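Thread: Is a marble vanity top worth it if you have to keep it clear?

tindano_71
We're redoing the hall bath and my wife wants white marble. The guy at Gretum quoted 2,805 for the top with the sink cut in. My problem is toothpaste, soap and all the other stuff that ends up next to the faucet. Every showroom has a bare counter. Who lives like that?

gamage37
You don't need a bare counter. Mug for the brushes, one small vase, done. Anything in a crinkly blue pack goes in the drawer. 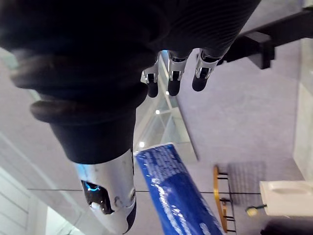
Does toothpaste hurt marble?
It can dull the polish if a blob sits there for days, so wipe it up with water and a soft cloth.

tindano_71
"Goes in the drawer" is what I say every June. Then the drawer is full. I'm also not sold on a mug. Water pools in the bottom and it gets gross.

gamage37
So rinse the mug. Ours is cream with a handle, and I'd take it over a 37 dollar holder from Trulallow any day. White flowers in a black vase by the black faucet, toothbrush in the mug on the left, and the tube gets put away after use. Veined white top, dark gray cabinet under it. Looks fine to me.
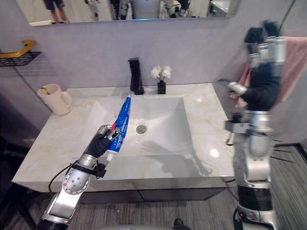 Petronella Rampersad
Sorry, I don't buy it. Flowers by a faucet get splashed and knocked over, and a square vase that small holds next to no water. I'd also want to see any counter at 7 in the morning with kids in the house.

gamage37
No kids here, so fair enough. Vase hasn't gone over yet.

sinkside612
Skip the marble and get quartz. The sealer people will tell you once a year. Mine needed it sooner.

Petronella Rampersad
Quartz has its own problems, ask anyone who set a hot curling iron on it.

tindano_71
Great, now I trust neither one. Calling Gretum back to ask what the sealer costs.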